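Etiquetas: Casa y orden > Paredes > Ganchos y cables

Hilo. Otra vez me cruzo con el consejo de "cuelga los cables en la pared y gana espacio". Lo repiten en el blog de Undmont como si fuera ley. Yo no lo veo.

Primera pega: el cable pesa poco, el enchufe no. Si lo cuelgas mal, tira todo hacia un lado y el gancho sufre.

Segunda: el adhesivo. El de Likov promete 1000 gramos en pared lisa. ¿Pintada? ¿Con polvo? Eso no lo pone en la caja.

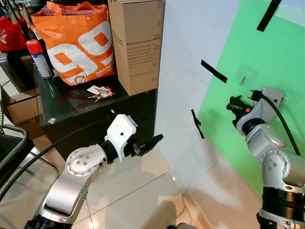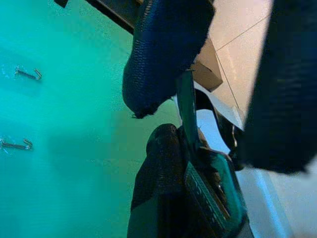 Lectura: 1 min · 200 palabras

Lo del verde lo concedo: queda bien. Pero en una pared así se ve todo, y las marcas grises junto a los ganchos metálicos de la segunda foto no se van con un trapo, me temo.

Las tiras de cinta negra de la primera tampoco me convencen. Quitar cinta de una pared blanca es una lotería — en casa perdí un trozo de pintura en septiembre.

¿Mi sistema? Un cajón. Cable enrollado, una goma y dentro. Ya sé que no da para foto.

Si alguien lleva 11 meses con un enchufe colgado de un adhesivo transparente, que lo cuente. Hasta entonces, sigo sin creérmelo.

Comentarios (3)

tornillo_flojo: Los de Likov me duraron un verano. En azulejo, eso sí, perfectos.

marea80: Pues yo tengo cuatro en la entrada y ahí siguen. Limpia antes con alcohol.

casa_rivera: El cajón acaba siendo un nido. Vuelvo a los ganchos.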